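Forum d'entraide Bullier > Logiciels et données > Sauvegarde

Sauvegarde sur disque externe : le dossier de destination grossit sans arrêt, comment faire le ménage ?

Question posée par Sabina Paul le 27 octobre 2019

Bonjour,

J'utilise Prevden pour sauvegarder mon ordinateur portable (Windows 10) sur un disque externe. La tâche tourne tous les soirs depuis septembre et jusqu'ici je ne m'en suis pas occupée. Hier j'ai eu un message « espace insuffisant sur la destination » et la sauvegarde s'est arrêtée.

En regardant dans le disque, je trouve un dossier Stunari (le nom que j'ai donné à la tâche) qui contient 157 Go. Or mon dossier Documents et mes photos réunis sont loin de faire cette taille. Dedans il y a une série de fichiers avec des numéros qui se suivent, certains très gros, la plupart petits.

Mes questions :
Est-ce que je peux supprimer les plus anciens à la main dans l'explorateur ?
Est-ce qu'il existe un réglage pour que le logiciel le fasse seul ?
Faut-il racheter un disque plus grand ?

J'ai cherché dans l'aide du logiciel mais elle est en anglais et je n'ai pas trouvé la page. Merci d'avance.

Réponse de Hou (meilleure réponse, choisie par l'auteur de la question)

Bonjour Sabina,

Ne supprimez rien à la main pour l'instant. Les petits fichiers sont des sauvegardes incrémentales : chacun contient uniquement ce qui a changé depuis le précédent. Les gros sont des sauvegardes complètes. Si vous effacez un fichier au milieu de la série, tous ceux qui suivent, jusqu'à la prochaine sauvegarde complète, deviennent inutilisables. Le logiciel ne vous préviendra pas forcément tout de suite, vous vous en apercevrez le jour où vous voudrez restaurer.

La taille vient sans doute du réglage par défaut. Dans la version que j'ai, Prevden garde toutes les versions sans limite. Chaque photo déplacée d'un dossier à un autre est aussi recopiée en entier, donc si vous avez rangé vos photos récemment, elles sont dans la sauvegarde en double.
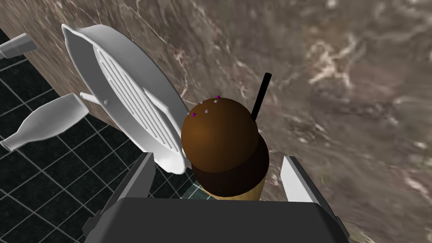 Pour changer cela, ouvrez la tâche, puis Options, puis Conservation. Vous avez deux cases. La première fixe le nombre de sauvegardes incrémentales entre deux complètes, mettez 12. La deuxième fixe le nombre de séries à garder, mettez 3. Enregistrez. Au prochain passage le logiciel crée une nouvelle sauvegarde complète, et il efface la série la plus ancienne seulement quand la nouvelle est terminée et vérifiée.

C'est là que vous risquez d'être bloquée, puisque votre disque est plein. Il faut de la place pour une sauvegarde complète de plus avant que le ménage commence. Si vous avez autre chose sur ce disque (films, installateurs, vieux dossiers), déplacez-le provisoirement ailleurs. Sinon, utilisez le bouton Purger dans le même onglet – il supprime une série entière, en commençant par la plus vieille, sans casser les autres. Vérifiez quand même avant qu'il vous reste au moins une série plus récente, car la purge est définitive.

Ensuite, faites un essai de restauration sur deux ou trois fichiers, dans un dossier à part sur le bureau. Ouvrez-les pour voir s'ils sont lisibles. Une sauvegarde qu'on n'a jamais testée, je ne compte pas dessus.

Pour le disque plus grand, attendez quelques semaines de voir à quelle taille le dossier se stabilise.

Commentaire de Sabina Paul

Merci, j'ai trouvé l'onglet. J'avais bien rangé toutes mes photos par année le mois dernier, donc ça explique les gros fichiers. La purge a libéré assez de place et la sauvegarde complète est passée cette nuit. J'ai restauré un tableur et deux photos, ils s'ouvrent.

Réponse d'Albertina Henriques

Je complète. Regardez aussi ce qui est inclus dans la tâche. Chez moi le dossier AppData était coché, avec le cache du navigateur et les fichiers temporaires. Ça change tous les jours et ça ne sert à rien en cas de panne. Je l'ai exclu en gardant seulement le profil de la messagerie, et les incrémentales sont devenues bien plus petites.

Autre point, un seul disque branché en permanence ne protège pas d'un virus qui chiffre les fichiers. Débranchez-le après la sauvegarde, ou prenez-en un deuxième que vous alternez avec le premier.

Réponse d'un visiteur

moi je copie tout à la main sur une clé usb et j'ai jamais eu de souci, pas besoin de logiciel

Commentaire de Hou

Pour quelques documents ça suffit. Pour des photos qui changent de dossier – et si on veut revenir à une version d'il y a deux semaines – non.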